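Writers' Circle of Plallow
Minutes of the autumn general meeting, 2018-11-12

Reading time: 6 minutes

Search the minutes... Go

Present: eleven members and one guest. Chair: Lachlan Sutherland. The minutes were written by the secretary from her notes and were corrected once by the chair. English is my third language, so please forgive small mistakes and tell me of big ones.

1. Minutes of the July meeting

The minutes of the July meeting were read and accepted with one change. Under item 4 it was written that the novel by our member in the second reading group is "finished". The author asked that we write "finished in the first draft". This was done.

2. The anthology

Most of the evening was used for the anthology. The working title is still "Grondis and Other Towns". The chair reminded the members that Grondis is the name of the town in the first story only, and that four authors have now set their stories there without being asked. He has no objection to this, but the details must agree. In one story the river goes through the center of the town and in another story there is no river at all. It was decided that there is a river. The author of the dry story will add it before the next reading.

The manuscript is now 300 pages in the double-spaced form. Two members think this is too long for a paperback of the kind we can pay for. The chair read aloud the offer from the printer, Warrier, who will print 117 copies for the price we saved in the summer. A larger number would need more money from each author. After a long discussion the members voted for 117 copies, with one vote against. The member who voted against asked me to write down her reason: she believes that the library and the two bookstores will take more than we expect, and that a second printing always costs more than a bigger first one. 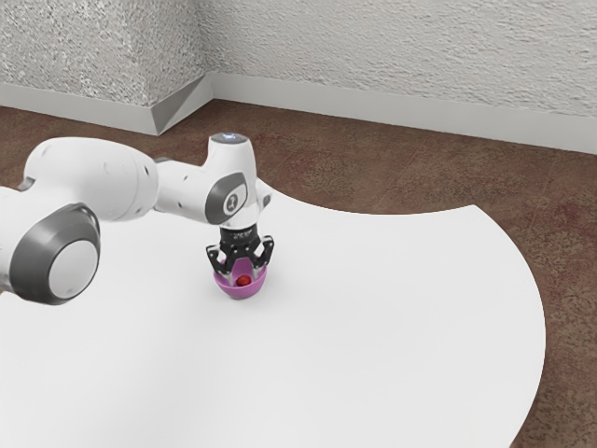

The order of the stories was discussed next. The present order is by date of submission, and several members find this weak, as the three saddest stories come one after the other. It was proposed to open with the ferry story, which is short and has a good first page, and to put the long one about the beekeeper in the second half. The author of the beekeeper story said she would prefer the last place. This was not decided. Every author will send the chair a list with the order he or she likes best, and he will bring a proposal.

There was also the question of how much an author must accept from the critique. Our rule from the beginning was that the group suggests and the author decides. For the anthology the editor has sometimes changed sentences without asking, mostly commas, but in one case the last line of a story. The editor said he was sorry about the last line. It is now put back. For the future, changes of spelling and punctuation may be made freely, and all other changes go to the author by e-mail, with seven days to answer.

3. Reading and critique

Two texts were read aloud.

The first was chapter six of the family novel "Fidivbridge". The members liked the dinner at the aunt's house very much, and most of all the part where the two brothers speak only about the weather. Three people were confused about who is telling the story after the break on the fourth page. The author explained that it is the younger brother, now old. It was suggested to give the reader one small sign earlier, perhaps in the first line after the break. One member thought the aunt speaks too much like a lawyer. The author answered that the aunt is a lawyer, which is said in chapter two. Some of us had forgotten it, and the author made a note of this. 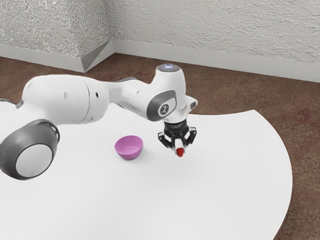
White robotic arm over a large white table.

The second text was a short story of 1018 words, written for the contest with the theme "The Locked Drawer". The contest has a limit of one thousand words, so the author asked for help with cutting. The members found many more words to cut than were needed, and the author had to stop them. It was agreed that the paragraph with the train timetable can go completely. There were two opinions on the ending. Half of the group wants to know what is in the drawer, and the other half would be disappointed to know it. The author will keep the drawer closed.

4. Reading groups

The first reading group is full. The second group has room for two people. The chair asked that texts are sent at least five days before a reading, in a normal font and with page numbers. Last month one text came on the same morning and three members had no time to read it. It was heard anyway, but the critique was thin, and this is not fair to the author.

It was also asked that written comments on the hard copy are signed. An author who does not understand a comment should be able to ask the person who wrote it. 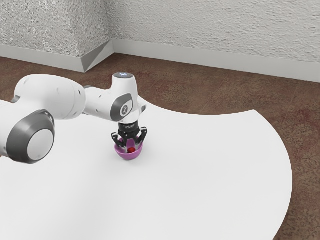

A proposal was made to limit each reading to 25 minutes, with the same time for the discussion. The chair will bring a kitchen clock. Members who write long chapters may divide them over two meetings, and the second half will then be first on the program. The proposal was accepted for a trial until spring.

5. The guest

Our guest writes children's books and has published two of them herself. She spoke briefly about covers and about the back text. Her advice was to write the back text before the book is ready and to show it to a person who does not read our kind of books. She also told us that she paid too much for her first cover and got it too late. The members had many questions, and the chair thanked her.

6. Other matters

The box with returned manuscripts is getting heavy. Authors are asked to take their pages home.

One member has a collection of old writing magazines to give away. Please speak to her directly.

The chair asked for ideas for the exercise at the next meeting. Accepted was: a letter from a person who has borrowed something and does not want to give it back, one page at most.

7. Next meeting

The date will be sent by e-mail when the room is confirmed. On the program are the order of the anthology, chapter seven of "Fidivbridge" and the exercise.

The meeting was closed by the chair at half past nine.

Comments (4)

ferrywoman
Thank you for the clear minutes. I am happy to open the book if the others want it, but I would like to repair the second page first. The captain has two different names.

M. from group two
Under item 3, it was me who said the aunt sounds like a lawyer. I have read chapter two again and I take it back. She is very good.

paperclip
Could we get the offer from Warrier as a file? I could not write down the price for the thicker cover.

Lachlan Sutherland
@paperclip I will send it to all authors this week. And please, everybody, send me your lists for the order. I have two so far and they are exactly opposite.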